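# Why Plates Stack (and How to Stack Them Well)

Look inside a kitchen cupboard and you will probably find plates sitting in piles.

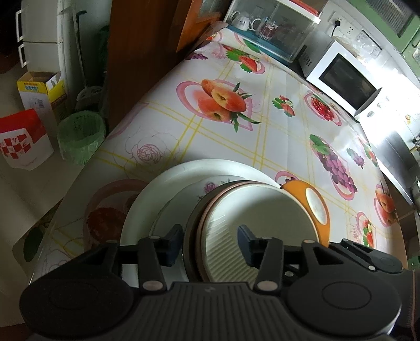 Bogdan Walczak wrote to ask why the big plate always goes on the bottom, and whether a pile would really fall over if you did it the other way. A good question, Bogdan. The short answer is that it might not fall right away, but it would be much easier to knock down.

## Big on the bottom

Everything on Earth is pulled down by gravity. A pile of plates stays up as long as its weight sits over the part that touches the table. A large plate touches the table over a wide area, so the pile has to tip a long way before it goes over. A small plate has a small base. Put a large plate on top of a small one and the edges of the large plate stick out with nothing under them. If someone bumps one of those edges, the whole pile can tilt.

The stack on our fruit tablecloth goes by size at the bottom. A large white plate is lowest, and a smaller plate with a pink rose on it rests inside. More dishes sit on top of those.

## What "nesting" means

When one dish fits inside another, we say the dishes nest. Bowls nest very well. Plates nest a little, because most plates have a raised rim and a lower middle. The rim works like a low fence. If the plate on top slides sideways, it meets the rim and stops.

Dishes that match nest best of all. Dishes from different sets can still be stacked, but they may leave gaps or lean a bit to one side. You can test this with two plastic bowls of different shapes. Push gently on the top one with a finger and see if it rocks. If it does, take it off and try it somewhere else.

## What plates are made of

Many plates are made of clay. The clay is shaped while it is soft and then baked in a very hot oven called a kiln. A kiln can get hotter than 2,000 degrees Fahrenheit. The oven in your kitchen usually stops near 500, so you can't make a real clay plate in it.

After the first baking, many plates get a coat of glaze. Glaze melts in the kiln and turns into a thin layer of glass. It makes the plate smooth and keeps water and food from soaking into the clay. Flowers and other pictures can be painted under the glaze or put on top of it. A picture under the glaze lasts longer, because forks and sponges can't reach it.

Plates can also be made of glass, metal or plastic. Plastic ones are light and hard to break, but knives scratch them easily.

## Why people cover the table

A hard dish set down on a hard table makes a loud noise and can leave a mark. A tablecloth helps protect the table. Cloth ones go in the wash. Plastic ones can be wiped with a damp sponge, and spilled juice stays on top where you can get at it. Ours is plastic, with peaches, strawberries and grapes printed on it.

A tablecloth can slip, though. Don't let it hang so low that a little brother or sister can pull on it, and keep your stack away from the edge.

## How to build a stack

1. Scrape off any food first. A pea under a plate is enough to make it wobble.
2. Take out the forks, knives and spoons and put them in their own pile.
3. Put the widest plate down flat.
4. Add the other plates from large to small. Lower each one slowly and keep your fingertips out from underneath.
5. Put bowls on last. If you have a lot of them, give them a pile of their own.
6. Carry only a few at a time, with both hands under the bottom plate.

Eight dinner plates can weigh more than a gallon of milk, so ask a grown-up to lift a tall pile. It is fine to make two trips.

## If one breaks

Stand still and call a grown-up, especially if you have bare feet. Small pieces can slide a long way across a floor, even under the refrigerator. Don't pick them up with your fingers. The grown-up can sweep up the big pieces and then wipe the floor with a wet paper towel, which catches the tiny ones.

## Words to know

**Glaze:** the thin, glassy coat on a clay dish.

**Kiln:** a very hot oven for baking clay.

**Nest:** to fit one inside another.

**Rim:** the outer edge of a plate or bowl.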